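Rebuilding the Edport towers: notes on the parts tray

Posted March 4, 2021

The Edport batch is a set of used Dell desktop towers that I have been stripping and putting back together since October. The bench layout has settled enough to write down.

Work is done with the tower on its side on the ribbed aluminum surface, side panel off. The parts tray goes to the left of the case. Version 4 of the tray has a bay at the top for the 3.5-inch drive in its blue caddy, a square recess for the CPU and slots lower down for memory. Earlier versions had no posts and the drive slid when the tray was moved.

Order of removal is expansion card, memory, drive, CPU. The retention lever on the socket stays up whenever the socket is empty. I leave the power supply in place unless it fails the load test at 75 percent.

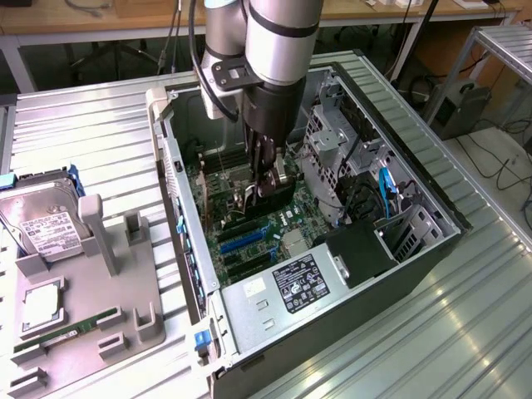
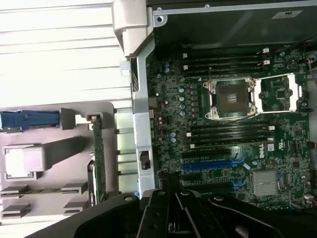
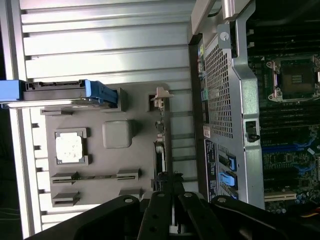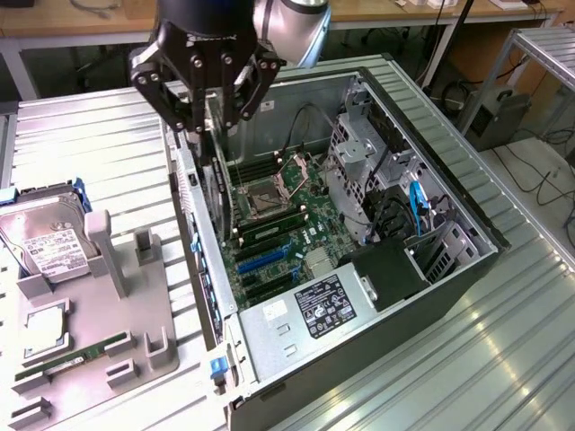
Tower open on the aluminum surface, Jovora tray layout.

The release tabs along the rear slots are the weak point of this case. They get brittle, and I have replaced 30 of them from a bag of 200 ordered from Ebrahimi. Press from the middle of the tab. The drive caddies have held up better, and none have cracked so far.

SATA cables get routed back along the drive cage before the panel goes on. If one is left looped over the board it catches on the panel edge.

Remaining items: a deeper recess for the CPU, since the current one is tight on the corners, and a second memory slot with more finger clearance. The tray file is in the Ciltadik folder under the same name as before. Check the revision number before printing.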